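Search this site Search Clear Advanced

Sadstead Arm Kit – Set-up Guide
Section 4: Recording your own examples
Last changed Tuesday, January 23, 2018

By now you've bolted the arm down, run the joint check in Section 3 and had a bit of a play with the hand controller. Good! This is the part I like best, and it's also the part where people lose a whole afternoon, so I'm going to take it slowly.

An example, the way I use the word in this guide, is one go at one job from start to finish, with you driving. You steer the arm, the recorder (Mudgway) saves what the wrist camera saw along with every joint angle and the finger opening, and later on the trainer (Clekach) chews through the lot and tries to work out what you'd have done next. It can only copy what you show it. If you dither, it learns to dither. Mine did, for weeks.

4.1 Before you start

You'll need the arm powered and homed, the hand controller charged, a computer with plenty of free disk, and one job picked out. Just the one. I know it's tempting to record lifting and pouring and wiping all in the same sitting, but please don't. Mudgway files everything under the job name you type at the start, and sorting out a mixed folder by hand is miserable.

1. Clear everything off the bench that isn't part of the job. Mugs are the worst offenders at my place.

2. Turn on whatever lights you plan to use later and leave them on. Pull the blind if the sun comes across the bench during the day.

3. Wipe the wrist camera lens with a dry, soft cloth. Don't use window cleaner on it, as the spray gets in behind the ring.

4. Open Mudgway and press Check. You want three green lines: camera, arm, fingers. If the finger line is yellow, open and close the fingers fully once and press Check again.

CAUTION: Keep your free hand out of the arm's reach while the controller is live. The arm follows you straight away, and it will follow a sneeze just as happily as a proper move. The red stop button belongs beside your free hand, on the bench, and never behind you.

5. Type a job name. Short and plain is best. "lift-tub" is fine. "test2-new-final" is how I lost a May's worth of work, so learn from me there.

4.2 Doing a practice run

Do a few runs with the recorder off before you save anything. Your first handful will be wobbly, and there's no shame in that, but you don't want them in the pile.

6. Set Mudgway to Preview. The arm moves as normal and nothing is written to disk.

7. Bring the arm to the rest pose with the home button on the controller.

8. Drive the job all the way through at an easy speed. I aim for something a patient person would do with their own hand – steady, with no rushing at the end.

9. Watch the preview window at least once while you do it, instead of watching the bench. This feels awful the first time. It's still worth doing, as the trainer only ever gets the wrist view and you may find you've been relying on something it can't see.

NOTE: If you can't finish the job by looking at the preview alone, Clekach will have trouble with it too. Try changing your approach angle before you start blaming the settings (I always blame the settings).

4.3 Recording

10. Switch Mudgway from Preview to Record. The border of the window goes orange.

11. Home the arm, then wait for the beep. Moves made before the beep aren't saved, and if you jump the gun your example will start halfway through a swing.

12. Drive the job.

13. When you've finished, let go of the trigger and hold still until you hear the second beep. That little bit of stillness is how the trainer learns what "done" looks like.

14. Press K to keep or D to ditch. Decide right then while you still remember how it went.

15. Put things back on the bench a little differently from last time, and go again.

Step 15 matters more than it looks. If the object sits on exactly the same spot every time, you'll get an arm that reaches for that spot whether or not there's anything on it. Shift it a hand's width. Turn it a bit. Start the arm from slightly off to one side now and then.

How many do you need? For a simple lift I'd call 60 kept examples a fair first batch. My biggest set for a single job is 3253, built up over a long stretch of evenings, and I'm not suggesting you do that. Train on your first batch, see where it falls over, and record more of that bit.

CAUTION: Stop when you're tired. Sloppy examples do more harm than missing ones, and a sore wrist makes for jerky driving. I take a break after 11 keepers, go and put the kettle on, and come back.

4.4 Pale, see-through and shiny things

Milky plastic deserves its own heading. The wrist camera is small and it has no depth sensing, so anything that glows with the light coming through it can wash out up close, and the edges go soft just when you need them. A dark backing helps a great deal. You can buy proper matte board or do what I did the first time and use an old charcoal pillowcase, ironed flat.

16. Approach slowly over the last stretch, with the fingers already wide open. Opening them late means you're doing two things at once at the very moment the picture is hardest to read.

17. Keep both fingertips in view if you can. They're your best guide to how far you've got to go, and they're the trainer's best guide too.

18. Pick a side edge to steer by, and stick with it. On a big frosted tub there's often not much on the front face to aim at, but the edge against a dark backing gives you a line to follow.

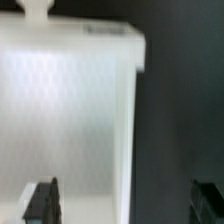
19. If a container fills most of the preview, back off a touch before you correct sideways. Small nudges are very hard to judge at that range, and I used to overshoot every single time until I got into the habit.

20. Close the fingers gently, pause, then lift. With thin plastic, set the grip limit to Low in the Fingers tab first or you'll squash the sides in.

NOTE: A bit of blur is normal while the arm is moving, and you don't need to ditch an example over it. The trained arm will see blur when it moves as well, so it may as well get used to it. If every frame is smeared even when the arm is still, go back to step 3 and clean the lens, then check that the camera ring is done up snug.

4.5 Looking over what you've got

Please don't skip this. I'd sooner you recorded half as many and looked at them all.

21. Open the Review tab and choose your job name.

22. Play each example at double speed. You're looking for long pauses, sudden jerks, a hand or sleeve drifting in front of the camera, and anything that ends before the job does.

23. Mark the bad ones with X. They go to a holding folder and stay there until you empty it, so you can change your mind.

24. Check the clip lengths in the right-hand column. A clip that's far longer than its neighbours usually means you forgot the second beep and wandered off. I've got one with a full phone call in it.

On my last tub batch I went through 217 clips and the ones I threw out nearly all had the same fault. I'd started closing the fingers before I'd finished moving forward. You'll have a habit like that as well – everyone's is different, and Review is where you'll spot it.

4.6 Saving and backing up

25. Press Bundle. Mudgway squeezes the kept clips into one file and puts it in the Outbox folder. Leave the lid of your laptop open until the bar fills, or it'll start again from scratch.

26. Copy the bundle to a second drive. If you've signed up for Grimetska storage, the Send button will do it for you, but do check the size at the other end matches the size at yours.

27. Only empty the holding folder once you've trained on the bundle at least once and you're happy with it.

NOTE: Bundles made before and after you move the camera don't mix well. If you've taken the camera ring off for any reason, start a fresh job name, even if you're sure it went back on in the same place.

Training is covered in Section 5. Leave the arm homed and switched off at the wall while it runs, and keep the grip limit written down somewhere handy, as you'll be asked for it on the first screen.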